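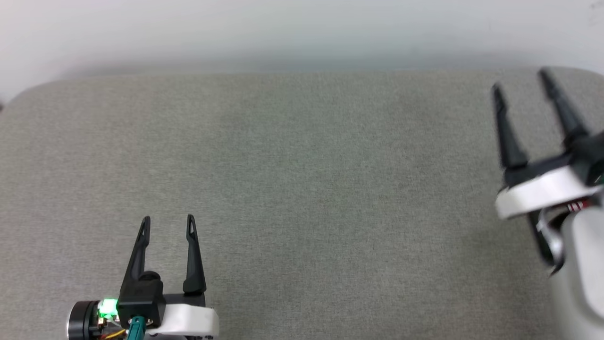

Light grey fabric, white wall.

I have been trying to choose a grey for the hallway since May. It has taken me longer than buying the flat did, and I am writing this partly so that I can look back at it and see that I did decide in the end.

The hallway is long and narrow with no window. It borrows its light from the kitchen at one end and the bathroom at the other, and only when those doors are open. When I moved in it was a yellowish cream which had gone darker above the radiator. I painted over it with white, using what was left from the ceilings, and for a while that was fine. Then the marks started. Bags, bike handlebars, the corner of the ironing board, my own shoulder at the turn by the cupboard. White shows all of it.

So, grey. I thought it would be easy because I already like grey. Most of my jumpers are grey. I went to Gendley, the decorating shop near the station, and came home with 14 paint cards, all of which looked the same in the shop and none of which looked the same on the wall. One was plainly purple. Another went green as soon as I shut the kitchen door. The one I liked best on the card looked like wet cement once it was up, and I don't mean that kindly.

Thu Đào, who I used to share a house with, came round and told me to stop taping the cards up against the white. She said the white makes every grey look dirty, and that I should paint a big sheet of lining paper instead and carry it from place to place. I did this with two of them. It helped a good deal. You learn more from walking past something with the washing in your arms than from standing in front of it with your head on one side.

What I had not understood is how much a grey depends on whatever it is next to. The skirting boards are a warm white and they pulled everything towards blue. My coat hooks are brass and they did the opposite. The doormat is a sort of rust colour and I ended up moving it into the bedroom for a fortnight because I couldn't think with it there. I know it is only a hallway.
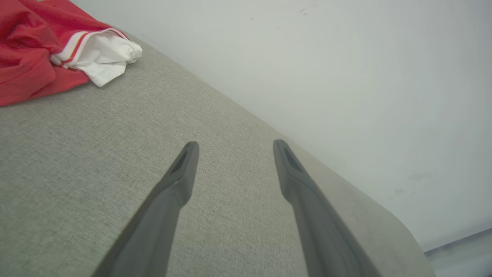

A similar light one: grey, woven, slightly speckled.

I did consider going dark. Raelene Ashby has a dark hallway and it looks very good, but she has a glass panel over her front door and ceilings higher than mine. She said to go for it anyway, on the grounds that a dim hallway is dim whatever you do with it. There is something in that. I bought a tester and painted the stretch behind the front door, where it wouldn't matter much. By daylight I was pleased with it. In the evening, with the bulb on, I could see every place where the plaster had been filled, including one long ridge I'd never noticed before. It also picked up chalky streaks if you so much as brushed a sleeve along it, so it was no better than the white for marks, just the other way round.

I should say something about finish, as I got this wrong twice. The flattest paint looks lovely and hides bad walls, and in my experience you can't wipe it without leaving a shiny patch. Eggshell wipes clean but it shows the filler. There are hard-wearing matt paints now which sit somewhere in between. They cost more. I'd grumbled about the price all summer and then spent over £9 on testers in a single afternoon, so I was hardly in a position to object.

The other thing I'd pass on is to change the bulb first. Mine was a very yellow one that the previous owner had left behind. I swapped it for something a bit more neutral and half of the greys I had ruled out came back into the running, which was annoying, but better before the painting than after.

In the end I have gone for a light grey with a small amount of green in it, called Ponden. It was in the first batch of cards. I had written "no" on the back of it in pencil, and I can't now remember why. The sheet of lining paper has been up by the bathroom door since before Christmas and I have stopped seeing it, which I am taking as a good sign.

Still to do: fill the ridge, sand it down, wash the walls with sugar soap, and take the coat hooks off. I haven't settled what to do about the skirting boards. Raelene thinks they should be the same grey as the walls, so that there is no line for the eye to catch on. Thu thinks that will look like an office. I have a tin of the warm white left and a fairly strong wish not to buy any more paint, so they will probably stay as they are for now.

I've put the 12th January down for starting. The doormat is going back either way.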